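The second-best tablecloth

My grandmother owned two tablecloths. One was white linen, lived in a drawer with a bar of soap, and came out for funerals. The other was a wipe-down thing covered in lemons, and my entire childhood happened on top of it. Guess which one I'd run into a burning house for!

I've been thinking about lemons ever since I moved to Plirkircombe and found myself with a kitchen table and nothing to put on it.

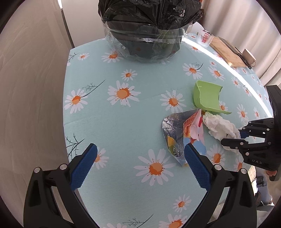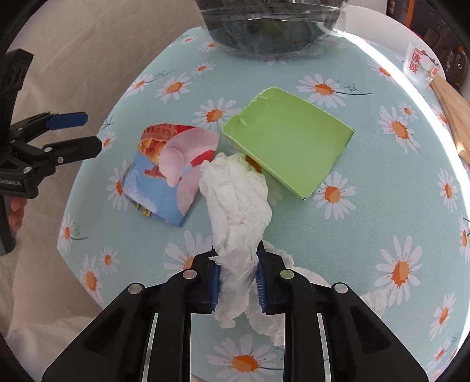
Daisies on pale blue-green: a tablecloth in everyday use.

My first stop was the November market at Drundham, where there's a man called Edgardo Belmonte who sells nothing but table linen, mostly secondhand, out of the back of a very old van. He had 228 cloths with him that morning (he keeps a list, bless him) and I think I unfolded half of them. Checks, cherries, a map of the Channel Islands, one with a gravy stain the shape of a boot. He didn't hurry me once.

"People buy for the visitors," he told me. "Then the visitors come twice a year and you've got to look at it every breakfast."

Well, that was me told. I'd been holding a cream damask one, and I put it back.

What I wanted, I realised, was a cloth I could be rude to. Crumbs, biros, the cat, the whole Sunday paper with a marmalade knife lying on it. My mother irons hers, and she irons them beautifully, but we all sat at her table with our elbows in like passengers on a coach. At Gran's you could do a jigsaw, shell peas and have a row, all before lunch, and then somebody went over it with a dishcloth.

A word on sizes, as I got this wrong and you might too. Measure the table, then add the drop on both sides, and do it before you leave home. I guessed. My first purchase, a lovely brown and orange number from the seventies, turned out to be meant for a table that seats 6 and it hung down to the floor like a bride. I tripped on it for a fortnight before I got the scissors out. Pinking shears, no hem, still going.

Washing is easier than you'd think. Cotton goes in with the towels. Anything with a shiny coating gets a warm soapy cloth and never, ever the tumble dryer (my neighbour's came out as one solid lump, and the smell hung about until Easter). Candle wax wants brown paper and a cool iron. Beetroot I can't help you with.

I went back to Edgardo before Christmas and came home with lemons. They aren't Gran's lemons, hers were fatter and had leaves, but there's a burn near one corner where somebody once put down a hot pan, and I've decided I like whoever it was. My mother came for tea last week and asked if I'd be wanting an iron.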